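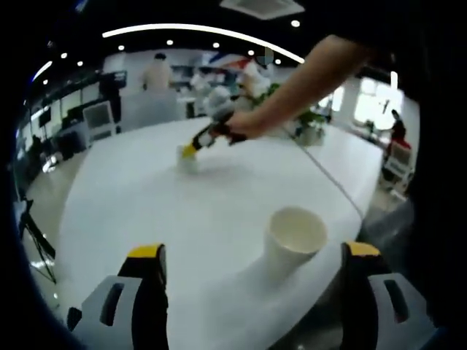
継ぎ目をまたいで紙コップを置くとほんの少しかたつくのは、うちの長机でもまったく同じでした、天板よりも先に脚のほうを見てあげてください、とのお返事を掲示板でいただきまして、それに背中を押されてこのチケットを立てることにしました。どなたか存じませんが、ありがとうございました。

サポート窓口 > 家具・備品 > テーブル > 受付番号274

件名：連結した白い長机の継ぎ目に段差が出て、飲み物を安心して置けません
製品：Plomier 連結テーブル「Skaltgate」白
受付日：2018年9月13日
状態：解決済み

【ご相談内容】
いつもお世話になっております。Clendexの共用スペースで備品まわりを受け持っている者です。こういう窓口に書くのは初めてで、長くなってしまいそうですが、どうぞお付き合いください。

白い天板の机をつないで、1本の長い机として使っています。明るくてとても気に入っておりまして、端には白い鉢の小さな観葉植物も置き、お茶の時間にも打ち合わせにも、みんなが自然と寄ってくる場所になりました。つないだところは遠目には薄い線が一本すうっと走っているだけで、立ったまま眺めていてもほとんど気になりません。

ところが、その線の上に紙コップを置くと、ことん、と片側に傾くのです。倒れるほどではないのですが、お茶が入っていると気になって手が離せません。指の腹でなぞると、窓に近い側の天板がわずかに高いようでした。先日は麦茶をこぼした方がいて、急いで拭いたものの、線に沿って水が入ってしまい、下の床にもぽたぽたと落ちておりました。

自分なりに試したことを書いておきます。
・連結金具のねじを締め直した → その日は良かったのですが、翌朝にはまた元どおり
・線の上に透明のテープを貼った → 端からめくれて、ほこりがついて見た目がさびしい
・コースターを敷いた → コースターごと傾きました（当たり前ですね！）

買ってからそれほど経っていませんし、できればこのまま長く使いたいと思っています。天板を交換しないとだめなのでしょうか。

【窓口からの返信】
ご連絡ありがとうございます。長机をかわいがってくださっている様子が伝わってきて、うれしく拝見しました。麦茶の件は災難でしたね。

お話の内容から考えますと、天板そのものの反りよりも、脚先のアジャスターの高さがずれている可能性が高そうです。締め直した直後だけ良くなるのは、金具の力で無理に引き寄せられているときによくある症状です。天板交換の前に、次の順番でお試しいただけますか。

1. 机の上の物をいったん全部よけてください。鉢植えも忘れずにお願いします。
2. 連結金具のねじを、外れない程度までゆるめます。ここを飛ばしてしまう方が多いのですが、締まったままだと脚だけ回しても高さが正しく出ません。
3. 継ぎ目に近い脚のアジャスターを、低い側から少しずつ回します。ひと回しごとに指でなぞって確かめてください。
4. 段差が消えたら、定規か硬い板を継ぎ目に渡し、すき間がないかを見ます。
5. 金具は左右交互に、軽く、軽く、最後にきゅっと締めます。

慣れた方なら10分ほどの作業ですが、慣れるまでは焦らずにどうぞ。アジャスターは時計回りで縮む向きと伸びる向きが、見る姿勢によって逆に感じられます。床に寝ころんで回していて訳が分からなくなった、というお便りもよくいただきますので、最初のひと回しで天板が上がったか下がったかだけ、先に見ておいてください。

水が入った箇所は、ゆるめたついでに天板を少し離し、切り口を乾いた布で拭いて、そのまま風を通しておいてください。切り口がふくらんでいるようでしたら、その部分だけは調整では直りませんので、写真を添えてまたお知らせください。

【ご相談者からの追記】
さっそくやってみました！ご指摘のとおりで、窓側の脚のアジャスターがひとつだけ伸びておりました。掃除のときに机ごと引きずってしまったのを思い出しまして、たぶんあれが原因です。お恥ずかしい。

私も見事に逆へ回し、段差がいったん立派になってしまって青くなりましたが、そこから戻して、定規を渡してもすき間が見えないところまで来ました。切り口は幸いふくらんでおらず、薄く茶色い跡があるだけで、これも固くしぼった布で落ちました。

それから3日、毎朝いちばんに紙コップに水を入れて線の上に置いてみています。今のところ、ことん、は鳴りません。

ひとつだけ質問が残っています。水が染みるのを防ぐのに、継ぎ目に何か挟んでもよいものでしょうか。

【窓口からの返信】
直ったとのこと、本当に良かったです。毎朝の紙コップ検査、すばらしいと思います。

挟みものについては、Skaltgate用の薄い連結パッキンが2枚組でございます。金具をゆるめて切り口に沿わせ、そのまま締め直すだけで取り付けられます。シリコンの充填剤はおすすめしておりません。次に机を離すとき、白い表面まで一緒にはがれてしまうことがあります。

机を動かすときは引きずらず、どうか両端を持って浮かせてあげてください。長くつないだままでは重いので、金具を外してからのほうが腰にもやさしいです。

【ご相談者からの追記】
パッキンをお願いすることにしました。色は白でお願いします。届くまでは、お茶のポットだけ継ぎ目から離して置くようにします。いろいろと親切に教えてくださって、ありがとうございました。こちらのチケットは閉じていただいて大丈夫です。

お問い合わせ | © 2018 Plomier サポート窓口 | ページの先頭へ戻る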